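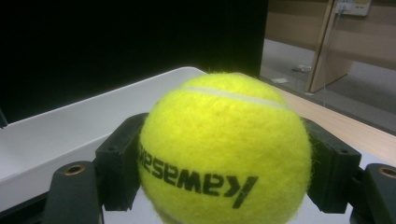 Balls, Grips and Strings

Thread: How long do you keep practice balls?

skultow_lefty
I have a box of practice balls at home, mostly Kawasaki, bought over the last couple of seasons. The felt has fuzzed up on most of them. I play twice a week and use the box for serving. Do you throw them out at this stage or keep going?

Fares Hattar
Keep going. Fuzz means the felt is still there. I get rid of a ball when it goes smooth and skids. For serving baskets I don't care much about pressure either.

baseline_mhairi
Disagree with Fares. A fluffy ball is slower through the air and you end up swinging harder to get the same depth. My shoulder did not like it. I'm Mhairi Haldane from the Leckie ladder, some of you know me. 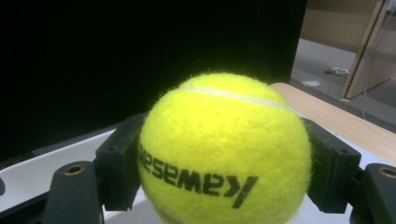

skultow_lefty
I sort mine by bounce. I drop each one from shoulder height onto the garage floor, and anything that doesn't come back to my waist goes in the dead bag. Felt is harder to judge. I hold the ball up and check its outline, and when I see a soft halo of loose fibers at the sides like on this one, with the lettering still bold and black, I call it usable. The dead bag goes to my sister's dog.

Fares Hattar
Lettering tells you nothing. I've had balls with perfect print that were dead out of the can. Squeeze them.

Enatden2
Squeezing works if you have a new one in the other hand to compare. On its own I can't tell.

baseline_mhairi
Same here. Also keep them out of the garage in winter. Bring them in the night before you play.

skultow_lefty
They're in the hall closet now. My wife wants them out of there by March. 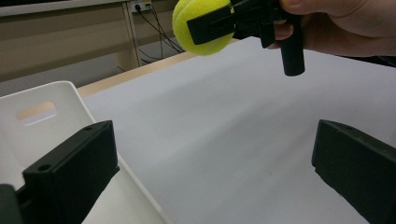
Enatden2
Can you mix old and new balls in the same serving basket?

Fares Hattar
You can, but you'll be adjusting on every serve. Mark the old ones with a pen and hit them first.

baseline_mhairi
I would keep them in two bags. Mixing is fine for kids.

Cotitz
We go through 300 a season at our club and they get mixed whether we like it or not. Never heard a complaint.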